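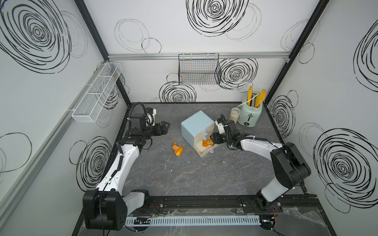 Light blue drawer unit on a dark gray top.

## 3. Setting up the break room corner

Do this section after the shelving (section 2) and before you plug anything in. Parts bag 16 has all the hardware. If the bag is short, email Kristiansen with the order number – don't swap in longer screws, they come through the front.

1. Clear the counter. Wipe down, let dry.
2. Find the studs. Mark in pencil, not pen.
3. Hold the rail up, level it, mark the holes. The rail is 93 cm end to end, so two people if you can.
4. Drill, plug, screw. Hand tight only for now.
5. Hang the Tredetti cabinet on the rail. Slide left untill it clicks.
6. Now tighten.

**Caution:** never hang the cabinet loaded. Doors taped shut while lifting.

**Note:** older Tredetti rails have the click on the right. Same steps, mirror them.

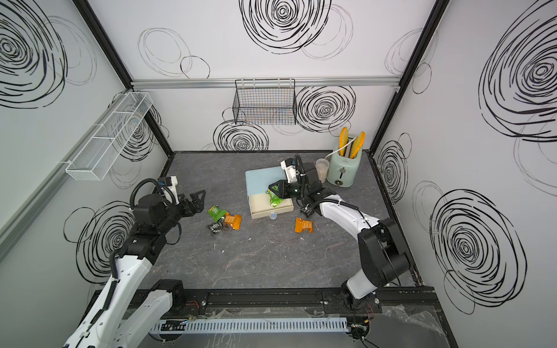

Studstead, 13th September

Revised steps from here down. Replaces the loose sheet that came with part no. 799. Throw that sheet out, the outlet spacing on it was wrong.

### 3.1 Snacks and small appliances

1. Packets near the back, heavy stuff low.
2. One appliance per outlet. No power strips on the counter, no extension cords behind the cabinet.
3. Toaster goes out in the open, never under the cabinet. Pull the crumb tray before first use and check for packing card.
4. Run it empty once, window open. Some smell is normal.
5. Drawers for tea, sugar, stirrers. Lables on the front if you want them, sheet is in the bag.

**Caution:** keep packets and paper away from the toaster when it's on. Unplug at end of day. 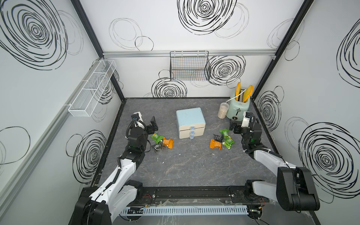
Mint-green toaster, snack packets, small drawer box in the middle.

### 3.2 Final check

- Cabinet doesn't rock. If it does, back to step 4.
- Doors close on their own from half open.
- Cords not pinched.
- Leftover screws: 3 is right. More than that, something got missed.

Spare hinges and rail ends ship from Trerkberg. Allow extra time in September – stock count. Water filter is section 4.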